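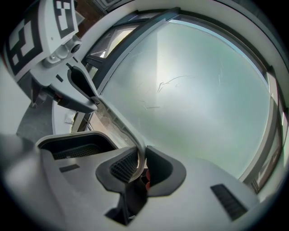 Fig. 1. Petit objet rouge orangé entre les doigts de la pince.

14/09/2020, par l'équipe Celeo

Notre projet porte sur le pain au levain, et quelle aventure ! Nous avons nourri deux levains, l'un au seigle, l'autre au blé, avec 200 g de farine à chaque rafraîchi. 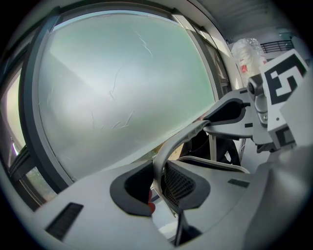

Le seigle est parti bien plus vite (on en a mis partout !) et son odeur de pomme nous a conquis. Sur 27 pains cuits au fournil de Turard, les plus alvéolés viennent pourtant du blé.

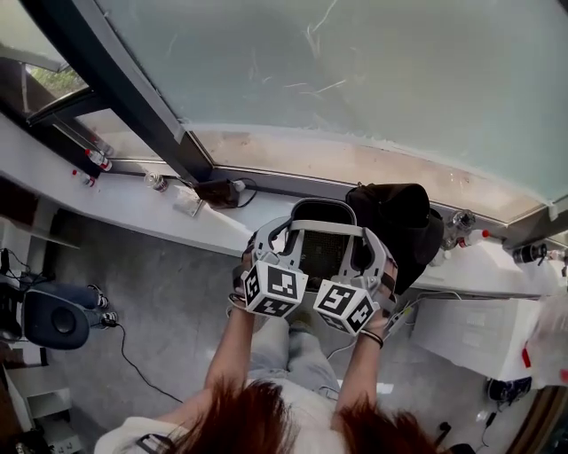

Reste à tester une pousse lente au froid, en janvier, avec la farine de Fasenach.

Contact : équipe Celeo | © Celeo | Haut de page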